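About Bullside

Bullside is a badminton club that meets in a hall built for something else. The lines on the floor are for four different sports, and ours are the green ones. If you find yourself standing on a blue line and feeling confident, you are playing handball.

We started in July, which is a silly month to start an indoor club. The hall has no air conditioning and the windows open with a pole that was missing until the following spring. Six people came the first evening. Four of them came back, and one of those had left her keys.

Gudrun Hellwig runs the club, in the sense that she has the door code and the rest of us don't. She learned to play at a school in Herach where the ceiling was so low that a high serve counted as a fault against the building. It gave her a flat, mean drive that beginners should not take personally. She coaches the Tuesday group and has views on grip tape.

What we do

We have 12 court slots a week. Beginners get the early ones, the league team gets the late ones, and the middle belongs to a loose crowd who have been "getting back into it" for years. Kids can join from age nine if they can get a shuttle over the net or are willing to be annoyed until they can.

Our league team plays in the third division, where our great rival is Flastotitz. They would be surprised to hear it. They beat us by a margin we don't print, and then they bring out a very good plum cake, so it is hard to stay angry on the drive home.

About the shuttles

People who write to us mostly ask about fees. People who have been here a month mostly ask about shuttles, so we may as well cover it.

We play with plastic ones at practice. Feathers are lovely, and they last about as long as a cut flower in the hands of a man who used to play tennis. Plastic flies a little differently, and you will hear this given as the cause of every missed smash in the building. League matches are played with feathers, at which point the same people miss for other reasons.

The shuttles live in a bin. After each session everyone walks the court and puts back whatever they find, including the ones behind the benches and under the folded mats. Tossing them in from the baseline is allowed. Tossing them in from the baseline and leaving when you miss is how Gudrun learns your name. Anything with a split skirt or a loose cork goes to the kids' group, who use them for target practice and don't care.

Last year we went up a ladder and cleared the ledge over court two, which had been collecting since before our time. The club's record book, a Gerlach exercise book with a coffee ring on the cover, says we have bought 832 shuttles. We would love to know where most of them are.

Joining

Come twice for free. Bring shoes with pale soles, because the floor marks easily and the school next door has a long memory. We can lend you a racket, although the good ones go early and the last one on the hook has a grip like a wet sock.

Parking is behind the hall. The side door sticks, so pull up and then toward you. If it's locked, knock loudly and wait for the rally to finish.

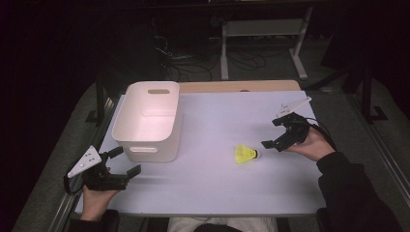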